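Two grippers, one wrist camera, and a lot of zippers

I should have known it was going to be that kind of month when the Trastavia gripper arrived with its mounting bolts in a bag labeled for a different gripper.

Some background. I have a small arm on a table in the spare room. It came with the Pulley, a plain parallel gripper, two fingers, opens and closes, no opinions. I've used it since April and it has picked up everything I've asked it to, provided I only asked it to pick up blocks. Blocks are the golf of robotics. You can spend years on them and still be no use around the house.

So I bought the Trastavia, which has soft pads and force sensing and costs more than $300 before you add the cable. The cable is extra. I'd love to meet whoever decided that.

The plan was to run both on the same arm, same wrist camera, same Katsaros controller, and give them jobs a person might want done. Fold a dish towel. Pull a drawer by its knob. Open a zipper. The towel was a draw, in the sense that neither of them folded it. The drawer went to the Trastavia, whose pads settle around a round knob nicely while the Pulley kept pinching it off center and sliding away like it had remembered another appointment.

Then zippers. I went in assuming soft pads would win, and they lost badly. A zipper slider is tiny and the pads are fat. By the time they close on it they've also closed on the tape, the cloth and whatever else is in the neighborhood, and the force sensor reports a wonderful firm grip on all of it. The arm then tows the entire pouch across the table with great confidence.

The Pulley's fingers are hard and narrow at the tips, so they can get in at a corner where the slider sits next to its cord and the strap. The trouble is aiming. Being off by 2 millimeters doesn't matter with a block. With a slider it's the whole game, and the wrist camera is looking down past fingers that take up a good part of the view exactly when you need to see between them.
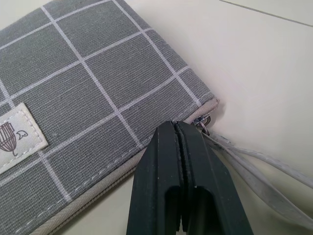 Katsaros, on the owners' forum, thinks I'm blaming the wrong part. Sorry, two different Katsaroses: the controller is a brand, and this is a forum user who goes by katsaros_2411, which has confused me in at least one support thread. According to katsaros_2411 the fingers are fine and the camera is fine, and the real problem is that I let the controller close at one speed all the way. Slow the last bit of travel down, the advice goes, and a slightly bad aim gets a chance to turn into a decent grip before anything is shoved out of the way.

I hate how sensible that is. I went into the settings, and the closing speed turned out to be set to 5 on a scale I can't find explained anywhere in the manual. I put it at 2. The fingers now close like someone reaching for the last cookie at a meeting, and the Pulley gets hold of a slider often enough that I've stopped calling people into the room when it happens.

Pulling it is another matter. You need something to hold the pouch still, and a one-armed robot has the same problem with this that you'd have with a hand in your pocket. I tried a clamp from Cevetstead, which held beautifully and left a dent in the cloth. A bag of rice on the far end does nearly as well – and it's dinner afterward.

Where I've landed, for now: the Pulley stays on the arm, and the Trastavia goes on when there's a knob to be dealt with. Swapping them takes four bolts and a cable reroute, plus a recalibration of the camera that I keep skipping and then regretting. If I were starting over I'd put the money into a better camera mount, set off to the side a bit so the fingers aren't in the way of the thing they're after.

Next up is velcro. I have no expectations.

Posted October 7, 2020
Filed under: Robots at Home, Grippers, Money I Have Spent

3 comments

benchrat
Have you tried thin rubber tape on the Pulley fingertips? You give up a little clearance but the metal stuff stops skating out.

solder_and_sons
Same experience with the Trastavia. Great on jar lids, hopeless on anything flat. And yes the cable is a scandal.

mudlark
The rice thing works with dried beans too. Please do the velcro one soon.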